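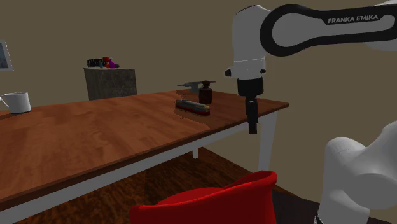 Parents of athletes get handed a jersey in August and a washing instruction never. Ours came home from the Troncoso Park league balled up inside a cleat, and by the second Saturday it had the complexion of a used tea bag. What follows is what I've worked out since, with help from Annelore Rathjen, who ran the equipment closet before me and left it in better order than I've kept it.

## Before the wash

Get it out of the bag. I know. Get it out anyway, the same night, even if all you do is hang it over the shower rod and glare at it.

Turn it inside out. Numbers and names are usually heat-pressed, and they rub against zippers and Velcro until the 7 on your kid's back looks like a 1 with ambitions. Close every zipper in the load. Take out the pads, the mouthguard and the gravel.

## Grass, mud, blood

- **Mud:** let it dry and knock it off outside. Scrubbing it fresh pushes it further in.
- **Grass:** liquid detergent straight on the spot, soft toothbrush, 15 minutes. Do not use your spouse's toothbrush, however the week has gone.
- **Blood:** cold water, right away. Hot water sets it for good.
- **Mystery:** treat as grass and don't ask.

White pants can soak overnight in a bucket of cool water with oxygen bleach. Chlorine bleach is for bathrooms. It turns polyester yellow, and the knees will still be green.

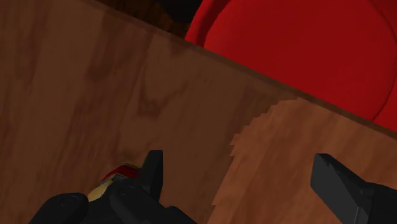

## The wash itself

Cold, gentle, half the detergent you think. Extra soap stays in the fabric and holds on to the smell, and then you add more soap to deal with the smell, and so on until graduation. Skip the fabric softener too. It coats the fibers and the shirt stops wicking.

If the smell has moved in permanently, soak the jersey for up to 40 minutes in 4 parts cool water to 1 part white vinegar, then wash as usual. The house will smell like a pickle for an evening. It's an improvement.

Wash reds by themselves the first 2 times. We have a full set of pink socks from the year I skipped this, and the Latum Street boys still bring it up.

## Drying and storing

No dryer. The numbers crack and the collar goes wavy. Hang it on a wide plastic hanger in the shade, where it'll dry faster than you'd expect, being mostly holes.

At the end of the season, fold jerseys with the numbers flat and a sheet of parchment paper between them, so they don't stick together over the summer. Annelore writes the size on masking tape and puts it on the outside of the bin. I used to write it on the lid, and lids wander.

Shoulder pads and helmets go on an open shelf, never in a tote. Wipe them down with dish soap and water first, straps included. Especially the chin strap.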